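Notebook, teleop station 2, Otwood bay
May, entry opened 9:20

Task: boot sorting, hand-guided and remote demos. Continues from the Witcombe set, which is closed at 530 accepted episodes. Target for this set is 1,042 before we hand anything to training. Operator today: Vangelis Ververidis on the leader arm, me on reset and labels.

Changes since last entry:
- Leader arm trigger spring swapped for the softer one. Old spring kept in the drawer with the Chiba spares.
- Gripper close command now maps linearly to trigger travel. The old curve had a dead band at the start and operators were over-squeezing to get past it.
- Wrist camera exposure locked. Auto exposure was hunting whenever a dark boot shaft filled the view.
- Floor task only. Shelf variant postponed until the Gendov mount is back.

Scene recipe for this block: purple boots in at least two sizes in the near area, teal and beige against the wall. Operator picks one purple boot per episode, moves it next to its match, releases, backs off to the start pose. Small boots first. Upright or tilted start poses both allowed, resetter's choice, but do not line them up neatly. The Witcombe set had too many tidy starts and the policy learned to drive to the middle and close.

Grasp convention, copied here so it stops getting lost: one finger inside the shaft, one outside, approach from above with the fingers angled in. No sole grasps. Pinching both walls of the shaft together is allowed on small boots only and gets tag PW.

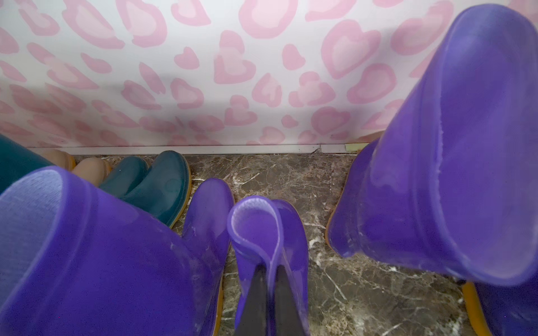
Main trouble in the first block was cuff fold. The small boots are soft at the top and the rim rolls over when the fingers come down off center. Once rolled, the boot can still be lifted, but it swings, and the release pose is different every time. Vangelis prefers to keep going and correct in the air. I would sooner abort and restart. We settled on this: if the rim rolls and the lift is clean, keep the episode and tag it CF. If he has to regrasp more than once, discard. Regrasp once is fine and probably useful.

Second trouble, neighbor contact. With large boots on both sides of a small one there is not much room for the wrist to yaw. He comes in square, then rotates after the lift. Looks slow on playback but does less damage to the layout. Asked him to hold that style for the whole block so we don't mix two strategies under one label. If we want the yaw-first version it gets its own block.

Latency check at 10:45: no dropped packets. Leader to follower delay 8 frames at the logging rate, same as last entry. Still too long for anything quick. Operators adapt by pausing above the target before they close, and the pause ends up in the data. Not trimming it at collection time. Trimming, if any, goes in the conversion script, where it can be undone.

Hand guiding, second half of morning. Follower in zero-gravity mode, operator moves the wrist directly. Good paths, bad camera data: the operator's forearm shows up in too many views and the gripper has to be run from the foot pedal. Stopped after 10 episodes. Keep them for the path comparison only, folder marked HG, and do not merge with the teleop episodes.

13:30, soft goods block. Same station, boots stay on the floor as clutter, one knit-type item added. Instruction text for the episodes: "pick up the cream garment." Nothing about folding. Earlier wording said "pick up and put away," and two operators read that two different ways.

Convention for cloth: pinch at an edge, lift straight up until the item is hanging free, then travel. If it hangs up on a boot, lower and come back from the other side. Dragging is a discard even if it ends well. Close force one step down from the boot setting.

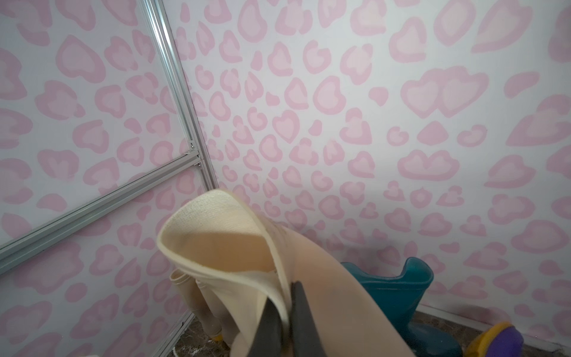

Notes on the cloth block:
Edge pinches are holding better than middle pinches. Middle pinches bunch the material under the fingers and the width reading never settles, so the grasp detector reports "object" and "empty" in turn. For now the success label is set by hand at review. Detector output still gets logged but ignore it for cloth.

A raised garment hides a lot of the wrist view. Depth past it is useless until the item is down again. The overhead camera has to carry the placement phase, which means its calibration matters more here than in the boot block. Checked against the board at 14:10, error inside tolerance, left alone.

Keep travel height up near the corner. The follower elbow gets close to the aluminum profile when the operator reaches deep on the left side. The soft limit catches it, but the stop shows as a jerk in the joint log and I have been discarding those. Moved the limit in slightly so the arm slows before it stops. Vangelis says he can feel the difference on the leader side and it is acceptable.

Also: the operator's view. He works from the wrist feed for the grasp and looks up at the arm itself for travel. We said at the start of the project that operators should only use what the policy sees. Either we screen off the station or we accept it and write it down. Writing it down for now.

Open items:
- Review CF episodes as a group before deciding whether they stay in the main split.
- Ask Chiba for the firmware note on trigger sampling.
- Second operator for the boot block. One person's style is not enough.
- Path comparison, HG against teleop, boots only.
- Relabel the early cloth episodes that carry the old instruction text.

Leader arm parked and powered down 16:40. Logs copied, checksums match.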